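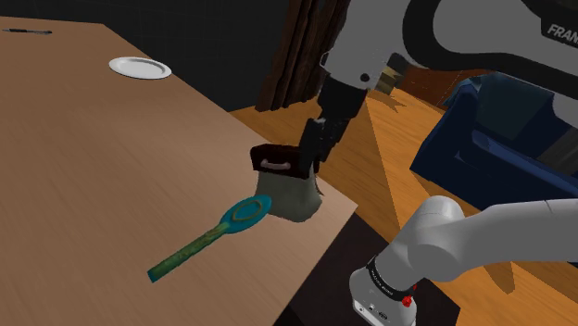 # Grislow Household Inventory Data

Item lists from house clearances and lettings check-ins in Grislow and Pruvbridge, typed up from paper forms. Each row is one kind of item in one room.

Last updated: 20 December 2025

## Contents

| File | Rows | Notes |
|---|---|---|
| `items.csv` | 3345 | one row per item type per room |
| `homes.csv` | 628 | one row per home |
| `terms.csv` | 80 | spelling variants and the term we use |

## Columns in `items.csv`

- `home_id`: matches `homes.csv`
- `room`: kitchen, living, bedroom, hall, bath, other
- `item`: standard term, lower case, singular (`plate`, `pen`, `table`)
- `item_raw`: the words on the form, spelling left alone
- `qty`: whole number, blank if the clerk wrote "various"
- `condition`: good, fair, poor or blank

## Known problems

- The Pruvbridge forms have no box for condition, so that column is blank for all of them.
- "Side plate" and "tea plate" both map to `plate`. Use `item_raw` if you need them apart.
- Sheds and garages were entered as `other` until June and are still mixed in with lofts.
- 2 homes were entered twice under different ids. They are marked `dup` in `homes.csv`.

## Privacy

Names, house numbers and postcodes were left out when the forms were typed. Please don't try to match homes to addresses.

## Use

Files are UTF-8 with commas. Open `terms.csv` first if you plan to add rows. The Poirier forms are on a separate branch and haven't been checked.

Licence: CC BY 4.0. Credit "Wavley Inventory Project".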